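Teaching a planner to give up sooner

I'd been on the call with Vidar Fjeld for less than a minute when he told me that his favourite feature in the new release is the one that makes the arm stop trying. Vidar looks after motion planning at Pridum, and I'd asked him about Ronik, the planning layer his team has been rewriting since before Christmas.

"People want to hear about the clever bit," he said. "But if you sit with the arm for an afternoon, you spend most of it waiting for a plan that's never going to come."

The old version would search until it ran out of its time budget, every time, and then start again from a slightly different pose. Now there's a quick check first — can the wrist get there at all, with the gripper facing the way the task wants it? If the answer is no, Ronik says so within 200 milliseconds and asks for another grasp. I said that sounded a bit obvious. He laughed (quite a lot, to be fair) and said it had taken them 3 goes to get right.

Teresa Cordeiro joined us halfway through with a mug of tea and a long list of grumbles about perception. Her side of things feeds the planner its picture of the world, and kitchens are hard on her.

"Shiny and see-through, that's my whole week," she said. "The depth reading on polished steel is rubbish. Glass is worse, you get the wall behind it. So the planner thinks there's a lovely empty gap and wants to drive straight through a jar."

Her fix is to stop trusting depth on its own. A second model marks out anything that looks like glass or bare metal, and those areas get filled in as solid, with a bit of padding. The padding is where she and Vidar fall out. She'd like more of it, he'd like less, as every extra centimetre closes off a route for the elbow. In May they settled on a value each object can override, kept in a plain text file that both of them edit and neither of them admits to editing.

I wanted to know what a hard layout looks like, for someone who doesn't stare at point clouds all day.

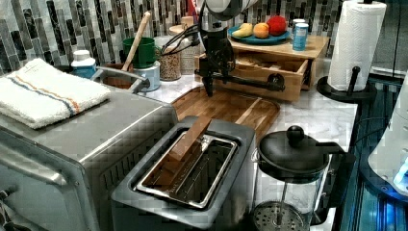
The arm over the cutting board, with a wooden block standing in the toaster and a glass French press near the front of the worktop.

"Toaster slots," said Teresa, straight away. "Narrow, shiny, and whatever's in them is never quite upright."

Vidar's worry is the cables. Ronik treats them as a fat tube around the arm, and he knows that's crude. Proper cable modelling is on the list for the next version, along with a replay tool so you can step through a failed plan and see which check threw it out. At the moment they read the logs. One of last month's ran to 151 pages when Teresa printed it, and she still has it under her monitor.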